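Workshop notebook: sourdough, rye side
Saturday, early
Trefor Morris

Starter check at 6 and it had already domed. I fed it last night at the stiffer ratio and left it on the shelf over the oven, where it is a good deal warmer than the counter, and I think that shelf is going to change everything I do this spring. The smell is completely different from last week's! Less nail polish, more apple skin, a little bit of yogurt at the back.

Two flours on test. Maren is the medium rye I have been using since winter, and Lappalainen is the new sack, darker and much coarser. I sifted a handful of each and Lappalainen leaves a proper drift of bran behind. It drinks water like nothing else. With the same water in both bowls, the Maren was a paste I could smooth with a wet spoon and the Lappalainen was closer to mortar. I gave it another splash, waited, gave it another, and stopped there so the comparison still means something.

Formula, for whoever picks this up on the next bake:

Rye, 400 g
Water at 82 percent for Maren (more for Lappalainen, see the mixing log)
Ripe starter, a big spoonful the night before, built up to the usual amount by morning
Salt, 10 g, which is on the high side, and I like it there
Caraway, cracked, as much as you can stand

The scald is the part I'm most excited about. I poured boiling water over a portion of the rye, stirred it hard, wrapped the bowl in two towels and left it alone for the morning. By the time I came back it had gone from gray and dull to brown and glossy, and it tasted sweet. Really sweet, like malt syrup, with nothing added. I ate more of it than I should have and had to make a second small one to get the weight back. (Colleagues: please do not tell me this is obvious. I know it's in every old rye book. I had just never bothered.)

Into the tins just after noon, smoothed with a wet hand, dusted with flour so the cracks show. The cracks are the whole signal with rye. Maren opened up first, fine lines all over like old paint. Lappalainen took most of another hour and then split in three wide places at once. I baked them together anyway, Maren a touch over, Lappalainen probably a touch under. Hot start with steam, then down, then a long dull wait with the door shut.
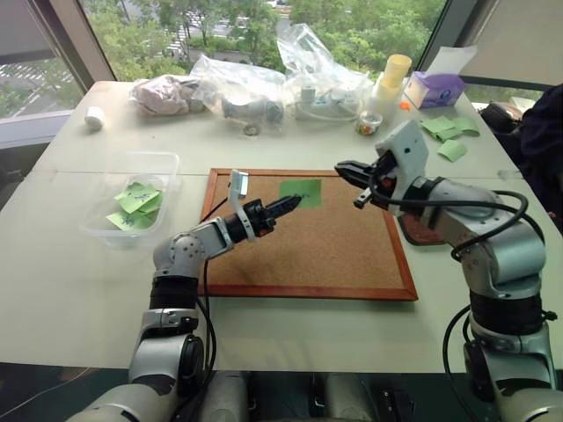
Crust notes are still the messiest part of my record keeping. I have been writing "good," "nice" and "darker" for months and none of it helps when I go back to it. A green sticky note on a cork board is a perfectly fine place for a feeding time, but a crust wants a full line: color, thickness, how it sounds under the knife, whether it softened overnight in the cloth. Today's Maren crust is chestnut, thin, with a dry tap. Lappalainen is nearly black at the corners and thick enough that I went for the big knife.

Have not cut properly yet, only the heel off the Maren. Crumb a little gummy at the base, lovely sour, caraway loud. It needs a full day in the cloth before I trust any opinion about it, so the real tasting waits.

To try next: scald with Lappalainen only, Maren for the rest. Slightly less starter. Tins filled lower. Ask the mill if the Lappalainen comes in a finer grind.

Recent entries
Zullisura oats in a soaker, second attempt
Tanach tins, seasoning and sticking
Why the April starter went flat
Caraway, fennel, coriander: side by side
Cleaning the proofing cloths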